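Etito Digital Skills Project
Progress report to the Zamora Fund, second period
Prepared by Ohemaa Osei, project lead

Where we are

It has been a very good few months! When we last wrote, the short office-software courses existed mostly as an outline and a folder of half-finished handouts. We now have 11 lessons finished and in use, and 4 more are written and waiting for screenshots. They cover mail merge, page numbering that starts on page three, headers and footers, tracked changes, and a pair of lessons on shared spreadsheets that people kept asking for.

Mail merge was the big surprise. We had planned it as a single lesson near the end, and it filled up first. People came with real jobs to do (membership letters, name badges, one very long list of allotment holders) and went home with them done. We have split it in two, so that letters come first and labels get a session of their own.

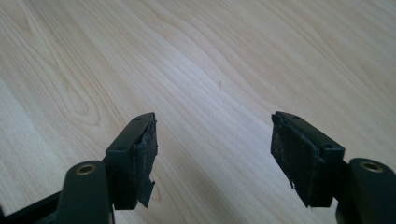 The second half of the period went mainly into the handouts. Štefánia Holub rewrote all of them after sitting in on the February group, and they are so much better for it. Each one now fits on two sides of paper, uses the menu names exactly as they appear on screen, and ends with a practice file to try at home. She also added a line at the top saying which version of the software the steps were checked in, which has saved us a lot of "mine doesn't look like that" questions.

Numbers

We had funding for 200 learner places across the year. Groups are capped at 16, and we have kept to that. The evening sessions at the Amegashie building fill quickest, and the 10 a.m. ones are slower to fill but have the best attendance once people have signed up. We would like to move one morning group to the early afternoon and see how it does.

What we changed

The sign-up form moved to Brokik in place of the old emailed document. Learners pick a session, get a reminder the day before, and can cancel without phoning us. We did lose a few replies in the first week while the confirmation message was switched off, and everyone affected was contacted and offered a place in the next group.

Templates were another change. We used to ask learners to build a letter from a blank page, and a good part of the hour went on margins. Now they open a template, save a copy under their own name and start typing. The styles lesson makes far more sense to them afterward, too.
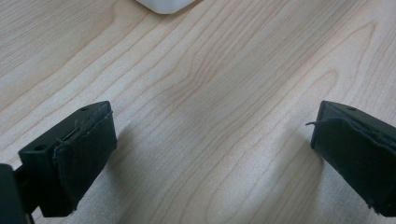 Light wood tabletop with a curving grain.

Next period

The four remaining lessons will be finished, and Štefánia wants to record short screen videos for the two mail merge sessions. We also need to replace the practice spreadsheet for the shared-files lesson, which still has a broken formula in the totals row. The budget is on track, with a small underspend on printing that we would like to put toward the video work, if you agree.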